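Home | Tours | Stories | Plan Your Visit | Contact

A slow boat, a long lunch and a very good bakery: talking with the woman behind Prornirmont's lake loop

I had meant to stay an hour. The kettle was already on when I came up the steps of the little ticket office on the Prornirmont waterfront, and by the time I left, the last boat was back and she was sweeping the landing with her coat on. She has run the Zevalis Loop for 6 seasons now, first with one borrowed boat and a hand-painted board, and these days with a proper timetable and a waiting list in August. She asked me to leave her name out of it ("they all know who I am, and the ones who don't can come and find out"), so I will.

For anyone who hasn't been, the loop is a hop-on hop-off boat that works its way around the lake, calling at the town landing, the village of Zindell on the far shore, and the old orchard stop at Jiang, where the path up to the lookout begins. That makes 3 stops in all, and one ticket is good for the whole day. You get off where you like, you stay as long as you like, and a boat comes by again.

"People want to know which stop is the best one," she told me, pouring. "And I say, well, what did you have for breakfast? If you had nothing, it's Zindell, go straight to the bakery and don't talk to me until you've had the plum cake. If you had a big breakfast then you should go up to the lookout and walk it off. I'm quite serious. I've had folks march up that hill on a cup of coffee and come down in a terrible mood."

The hill is a fair climb. The lookout stands 680 feet above the water and the path takes its time getting there, winding back and forth through the apple trees and then through pine, with benches set wherever the view opens up. She walks it herself most mornings before the first boat, in every kind of weather, and she has opinions about each bench. The second one is too low. The one by the spring is the best place in the county to eat a sandwich.
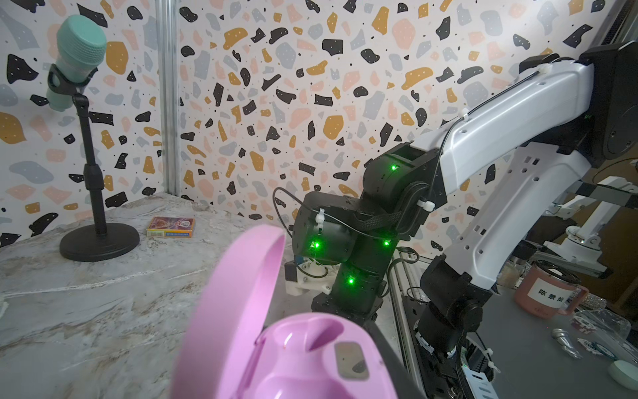

I asked how the whole thing got started, and she laughed and looked out at the water for a while before she answered.

"I was bored, I think. I'd been keeping the books for a lumber yard, and every summer I'd watch visitors drive the whole way around the lake looking for somewhere to park. They'd spend their day in the car! And there was the lake sitting in the middle of it, flat as a plate. There used to be a ferry when my mother was a girl, and then the road was paved and that was the end of the ferry. I just thought somebody ought to put it back."

It took her a winter to get the permits and most of a spring to persuade the bakery in Zindell to open before nine. The first boat carried more crates of lettuce than passengers. She still takes crates, as it happens, and if you ride the early run you may find yourself sharing a bench with somebody's eggs. I did, and was told kindly but firmly where to put my feet.

The history is part of the pleasure, if you have the patience for it. Zindell's stone church carries the date 1528 over the side door, carried across (so the story goes) from an older chapel in the family country of the people who settled there, and set into the new wall out of homesickness. She tells this on board, over the noise of the engine, and she tells it a little differently each time. I mentioned this.

"Of course I do," she said. "My grandmother told it 3 ways in one evening. Anyone who wants the plain facts can read the board by the door, it's a very good board. On the boat you get the story."

What she would most like, she said, is for visitors to slow down. The full circle takes an hour and a half if you never leave your seat, and a surprising number of people never do. They ride around once, take their pictures and go off to find supper. She doesn't scold them, but she does have a trick, which is to mention the plum cake just as the boat is coming in to Zindell, in a carrying voice. On a good day it clears half the deck.
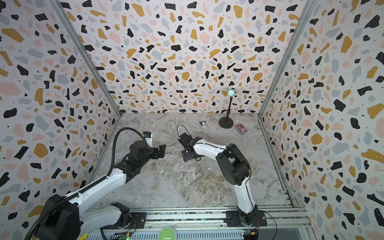

Robot arms in a cell with terrazzo-patterned walls.

We talked a good while about the seasons. Most visitors come in high summer, and she is glad of them, but her own favorite is the tail end, when the orchard at Jiang is being picked and the whole stop smells of apples. You can buy a bag from the stand beside the landing and leave your money in the tin. The light goes early then, and the last boat leaves Jiang at 5:15 in place of the summer time, so do look at the board before you start up the hill. She has gone back for stragglers more than once - "with a blanket and a flashlight, like somebody's aunt" - and would rather not make a habit of it.

Her advice for a first visit goes like this. Take the morning boat, sit on the left side going out, and bring a sweater even when you're sure you won't want one. Have your cake at Zindell and look in at the church while the coffee settles. Then ride on to Jiang and do as much of the hill as you feel like doing. Dogs ride free and so do children small enough to be carried. Strollers can go aboard, but the landing at Jiang has steps, and she or one of the crew will give you a hand if you ask.

And what comes next? There has been talk of an evening sailing, with music, and talk of a fourth stop at the reed beds on the north shore, where the herons are. She is in favor of the music and of two minds about the reeds.

"The herons were there first," she said. "I'd have to go very slow and very quiet, and I'm not quiet. Maybe I'd let somebody else do the talking on that stretch. Or we could all just hush for ten minutes. I think people might like that, if they've had their cake."

Then the boat came in, and she went down to catch the rope.

Comments

lakesidegran: We did this with the grandchildren and sat on the left as instructed! Lovely day, and the plum cake was all gone by noon, so go early.

twowheels: Can you bring a bicycle on board? The timetable page doesn't say.

pinecone44: @twowheels We took ours on the early run with no trouble, but the midday boat was too full and we had to wait for the next one.

M.: My father rode the old ferry to school. So glad there is a boat again. I heard the church story with a goat in it, is that still going?

Contact us | Copyright Prornirmont Visitor Pages | Back to top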